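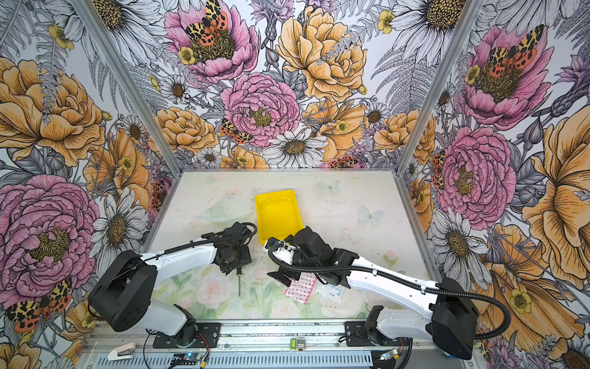

Photo: Solange Lacerda

Upright piano inspection, Greenberg rehearsal room
May, before the spring concerts
Checked by: Demyd Stasiv
Piano: Letik upright, stock no. 338, weighs 200 kg

1. Casters and floor
Casters turn freely: OK
Brakes hold on all four: NO
Comment: Rear left brake slips. Do not move the piano with fewer than three people until it is replaced.

2. Case
Lid hinge screws tight: OK, two retightened
Music desk holds a full score: OK
Fallboard stays up by itself: NO
Comment: It drops when the piano is played hard. Keep hands clear. New felt and a stop ordered from Camard.

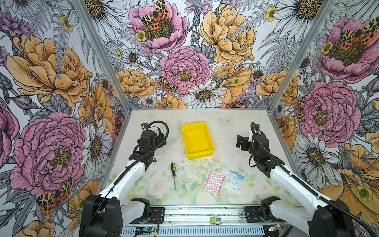
The bottom panel spring was also weak and the panel rattled on low notes. Bent back into shape, rattle gone for now.

3. Action and keys
All 88 keys return: NO
Comment: 8 keys are slow, mostly in the top octave. Eased three of them. The rest need the tuner.
Pedals: OK, the left one squeaks

4. Lamp and cord
Plug and cord undamaged: OK
Cord clear of the pedals: NO
Comment: Rerouted behind the case and taped down.
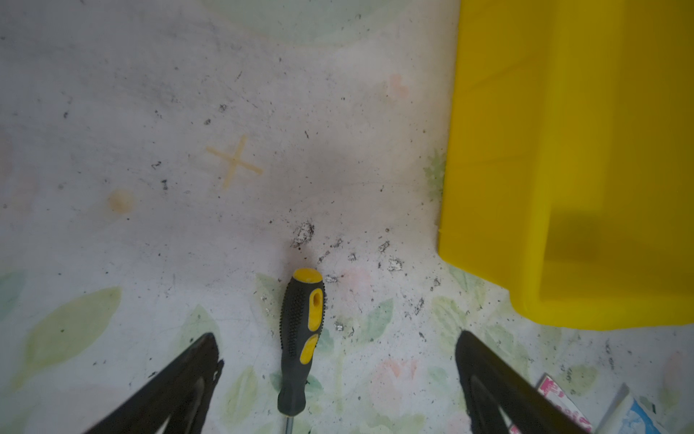
Su-bin Yeom: The slow keys were worse in winter. Can we get a humidity gauge in there before the tuner comes?

Reply, D.S.: Yes. There is a spare one at Stillach and I will bring it over.

5. Surroundings
At least 500 mm from the radiator: OK
Nothing stored on the lid: NO
Comment: Two music stands and a cymbal bag removed.

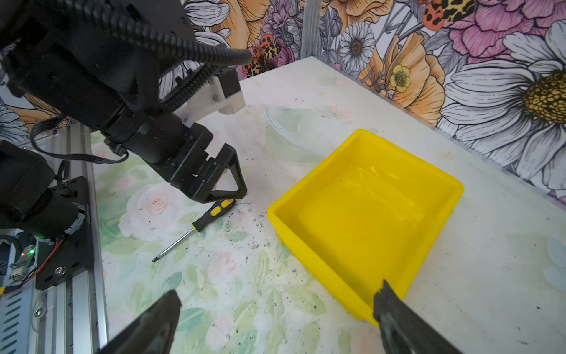

Screwdriver and yellow bin

Result: may be played, not to be moved
Recheck: after the brake is replaced
Copy to: I-seul Shim, Vinzenz Bachmann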